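Tolholm Student Rover Club: Workshop Notebook
Print | E-mail this entry
4 min read

April, path day. Written up at 9:40 pm with a cold sandwich, so forgive the spelling.

Okay, so we finally got Memau out of the gym and onto the long path! I've been wanting this since the winter, when all we ever did was follow tape on a shiny floor. The Grondton challenge wants a rover that can hold the middle of a path with no paint on it, and tape tells you nothing about that. The plan was short: drive straight, log everything, don't touch the gains between runs (I'm looking at myself here).
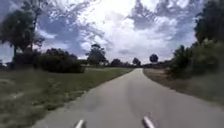
Long path, Memau's view. Grass left, sandy shoulder right.

The edge finder is still the weak spot. It looks for a change in color between pavement and whatever comes next, and where the grass goes sandy and pale it gets confused and decides the path is wider than it is. So it drifts, very politely, toward the sand. Linnea thinks we should weight the two sides separately and trust whichever one is sharper. I like it, but it means rewriting the part I wrote at 2 am last fall and no longer understand.

Numbers before I forget them. Log buffer was set to 200 frames, which is silly, it fills up before anything interesting happens. Steering updates at 20 per second, fine for this speed. We saved 3,135 frames all told and I still have to label them, or con the new kids into labeling them (pizza?).

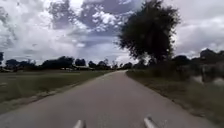 Anyway, back to the drift. I replayed the second run at the bench after dinner and the steering command starts leaning a good while before the rover does, so part of this is just lag in the Tse motor board. I'd been blaming the vision code for all of it! If we filter less on the command side we might get half the problem for free. Might. The filter was put in for a reason and I can't find the note that says what the reason was, so if anyone remembers, please write it in the margin.

Other thing: clouds. Every time the light changes, the auto exposure hunts and the edge line jumps sideways for a moment. I want to try locking exposure at the start of each run. Easy test, one line in the config.

And then there are the dark patches on the pavement. Right now the code treats any dark blob as an edge candidate, which is just dumb, an edge should be long and a blob isn't. I put a minimum length on it tonight, haven't run it on anything yet.
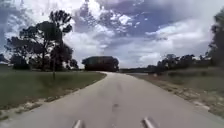

Hok-lam Pan wrote underneath: don't set the minimum length too high or you'll throw out the real edge wherever grass tufts break it up. Try it on the saved frames first, and please bump the buffer before the next outing, 200 was my mistake.

Fair! Will do both. To do for next time: lock exposure, bigger buffer, find the filter note, charge the spare pack the night before and label it charged. Linnea Kvam has the drive with the raw logs, ask her before you copy anything over it.

Shares: 6 | Comments: 1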